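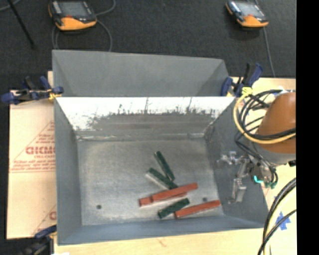
Gray metal bin, scuffed floor and all.

I've been meaning to write up the garage sale since August, and a couple of people have asked, so this is how it went.

We moved out of Irwood with more stuff than the new place could hold. The new place has a one-car garage and no basement. For two years the boxes sat along the back wall and I parked on the street. In the spring I got a ticket for parking on the wrong side on sweeping day, and that settled it.

I started with the paper. Most of it was bank statements and manuals for things we no longer own. I kept taxes, the car title, the kids' school reports and one folder of letters. The rest went to the shredding day at the Purnolley library. They take up to 10 boxes per car and I had nearly that.

Tools were harder. My father-in-law left us his, and he had bought a lot of things twice. I kept the better of each pair. Damian Pawłowska from across the street came over to look at the clamps and ended up taking the drill press too, which saved me from lifting it again. He paid more than I asked for.

Kitchen things I left to Duyên. She sorted the whole lot in one evening, and I was told to stay out of it. I did pull the waffle iron back out of the sale pile. We have used it once.

The sale itself was a Saturday, seven to noon. I put up signs on Ung Street and at the gas station, and people were in the driveway at six-thirty while I was still carrying tables. If you're doing this yourself, have small bills ready. I went through all my ones in the first hour and had to send my son to the store for change.

What sold: anything for the yard, storage bins, picture frames, all the bikes, a floor lamp I thought was broken. What didn't: books, DVDs, glassware, the treadmill. A woman named Amra Petek bought a whole table of craft supplies for $20 and then helped me fold up the table – she was moving to a bigger place and seemed happy about it.

We made $421. After the signs, the donuts and the parking ticket it was somewhat less.

Leftovers went to the thrift store on Uvomwood, except the treadmill, which they won't take. I listed it for free and it sat there for weeks. Quang Khổng finally came for it with his brother's truck. It took three of us and a piece of carpet to get it down the driveway.

The car is in the garage now. There's one shelf of bins on the left side, labeled, and the bikes we kept are on hooks. I still have a box of cords I haven't gone through. Some of them belong to phones we had before the kids were born, and I'd like to match the rest to something before I toss them.

Next up is the shed, which leaks at one corner. I need to fix the roof before I can pull anything out, so that one may wait for dry weather.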